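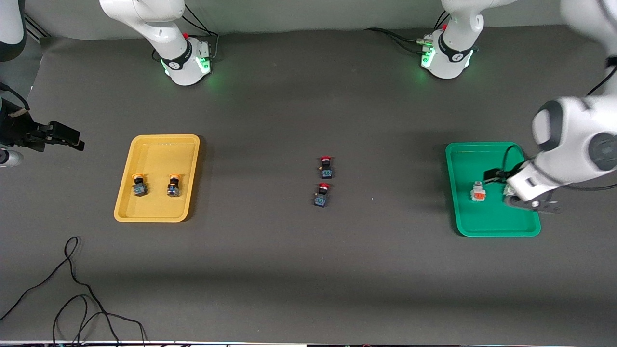 Flulliscombe 기술센터 조립자동화팀 | 장비 사용 후기

Trindora 공개 시연일 방문 후기: 양팔 로봇 세트 Plandanden
2021-10-08 작성

저는 한국어가 모국어가 아니어서 표현이 조금 딱딱할 수 있습니다. 미리 양해를 부탁드립니다. 우리 팀은 작은 전장 부품을 손으로 분류하고 조립하는 일을 하고 있고, 내년에 양팔 로봇을 한 세트 들여놓을지 검토하는 중입니다. 그래서 Trindora의 공개 시연일에 다녀왔습니다. 카탈로그는 지난 6월에 이미 받아 읽었지만, 움직이는 모습을 직접 보는 것은 처음이었습니다.

시연 내용은 산업용 누름 버튼 스위치를 얕은 플라스틱 쟁반에 나누어 담는 작업이었습니다. 노란 쟁반은 한쪽에, 초록 쟁반은 다른 쪽에 있고, 아직 처리하지 않은 버튼은 회색 테이블 위에 그대로 세워 둡니다. 솔직히 처음에는 너무 쉬운 과제라고 생각했습니다. 그런데 버튼의 모양을 생각하면 그렇게 쉽지 않습니다. 윗부분은 버섯처럼 둥글고 넓은데 아래는 네모난 받침입니다. 손가락이 두 개뿐인 그리퍼로 둥근 머리를 잡으면 미끄러지기 쉽고, 받침을 잡으려면 그리퍼가 상당히 낮게 내려가야 합니다. 우리 작업장에서도 신입 직원이 자주 놓치는 부품이 바로 이런 모양입니다.

잡는 동작에 대하여

제가 제일 마음에 든 점은 접근하는 자세입니다. 초록 쟁반 쪽의 팔은 쟁반 바로 위까지 낮게 내려온 다음 그리퍼를 약간 기울여서 들어갔습니다. 쟁반에는 턱이 있으니까 수직으로만 내려오는 장비라면 가장자리에 가까운 부품을 잡을 때 손가락이 턱에 닿을 것입니다. 담당 직원에게 물어보니 기울이는 각도는 작업마다 따로 저장할 수 있다고 대답했습니다. 메뉴 화면도 보여 주었는데, 글자가 작았지만 순서는 이해하기 쉬웠습니다.

실패도 보았습니다. 제가 서 있는 동안 버튼 하나가 옆으로 넘어졌고, 로봇은 멈추었습니다. 다시 시도하지 않고 사람을 기다렸습니다. 설정으로 재시도 횟수를 정할 수 있다고 하지만, 시연장에서는 꺼 놓은 상태였습니다. 저는 켜 놓은 상태를 보고 싶었습니다. 실제 현장에서는 부품이 넘어지는 일이 매일 있습니다.

속도는 빠르지 않습니다. 우리 팀의 숙련된 사람보다 분명히 느립니다. 직원의 설명에 따르면 버튼 2000개를 연속으로 분류하는 시험을 사내에서 했다고 하는데, 걸린 시간은 알려 주지 않았습니다. 이 부분은 이메일로 다시 질문했고 아직 답을 받지 못했습니다.

두 팔이 정말 필요한가

이 질문을 가지고 갔고, 반만 대답을 얻었습니다. 한 팔이 초록 쟁반 위에서 일할 때 다른 팔은 반대쪽 옆에서 기다리는 시간이 길었습니다. 분류만 할 것이라면 저는 팔 하나로도 충분하다고 생각합니다. 두 팔의 장점은 나중에 본 두 번째 순서에서 나왔습니다. 한쪽이 버튼 몸체를 붙들고 다른 쪽이 고정 너트를 돌리는 작업이었고, 이것은 한 팔로는 별도의 지그가 없으면 할 수 없습니다. 우리가 원하는 것도 그쪽에 더 가깝습니다. 다만 이 순서는 하루에 한 번만 보여 주었기 때문에 뒤에 선 사람들은 잘 보지 못했습니다.

설치와 배선

팔은 흰색이고 이음새가 깔끔합니다. 받침 부분에 초록색 불이 들어오는데, 멀리서도 알아볼 수 있어서 편리합니다. 직원은 준비 상태를 나타내는 색이라고 말했습니다.

반대로 케이블은 마음에 들지 않습니다. 받침 뒤로 검은 케이블이 여러 가닥 내려가고, 테이블 앞쪽에도 검은 케이블이 고리를 만들면서 풀려 있었습니다. 시연장은 급하게 준비했을 수도 있습니다. 그러나 손님을 초대하는 날이라면 묶어 놓는 것이 좋았을 것입니다. 우리 안전 규칙으로는 이 상태로 가동 허가를 받지 못합니다. 케이블 덕트는 기본 구성에 없고 별도로 주문해야 합니다.

테이블 표면은 어두운 회색이어서 빨간색이나 주황색 머리의 버튼이 잘 구별됩니다. 우리 부품은 검은색이 많습니다. 그래서 검은 부품을 같은 표면에 놓아도 인식이 되는지 물었고, 직원은 밝은 색 매트로 바꾸는 것을 권했습니다. 친절하고 정직한 대답이었다고 생각합니다.

가격

제가 받은 견적에서 교육용 소프트웨어 Escobedo는 1년 사용권이 2495유로이고, 교체용 그리퍼 손가락 한 쌍은 400유로입니다. 팔과 테이블을 포함한 본체 가격은 회사마다 따로 협의한다고 해서 여기에 적지 않습니다. 손가락 값은 비싸게 느껴집니다. 소모품인데 다른 회사의 제품은 끼울 수 없는 구조입니다. Escobedo는 저도 잠깐 만져 보았습니다. 팔을 손으로 움직여서 위치를 기억시키는 방식이고, 프로그래밍을 모르는 사람도 한나절이면 기본 동작을 배울 수 있을 것 같습니다. 한국어 메뉴도 있지만 번역이 어색한 곳이 있습니다. 제가 어색하다고 느낄 정도이면 한국 분들은 더 많이 느끼실 것입니다.

행사 운영

한 조의 인원은 일곱 명이었고, 이것은 적당했습니다. 앞사람의 어깨 때문에 안 보이는 일이 거의 없었고 질문할 시간도 있었습니다. 단, 위에 쓴 두 번째 순서는 모든 조가 함께 보았으므로 예외입니다. 주차장에서 건물까지 안내 표지가 부족해서 저는 다른 입구로 들어갔다가 되돌아 나왔습니다. 커피는 맛있었습니다.

평가

잡는 동작과 자세 조정: 매우 좋음
작업 속도: 보통
배선 상태: 나쁨
소프트웨어의 배우기 쉬운 정도: 좋음
소모품 가격: 나쁨
직원의 설명: 좋음

전체 점수를 준다면 별 다섯 개 중에서 세 개 반입니다. 조립까지 맡길 계획이 있는 팀에게는 방문을 추천합니다. 분류만 필요한 팀은 같은 회사의 한 팔 모델을 먼저 물어보시기 바랍니다. 가실 때 자기 부품을 몇 개 가지고 가는 것도 좋습니다. 저는 가져가지 않았는데, 옆의 방문객은 자기 커넥터를 꺼내서 테이블에 올려 볼 수 있었습니다. 우리 팀은 검은 부품으로 시험을 한 번 더 요청했고, 날짜가 정해지면 이 페이지에 결과를 추가하겠습니다.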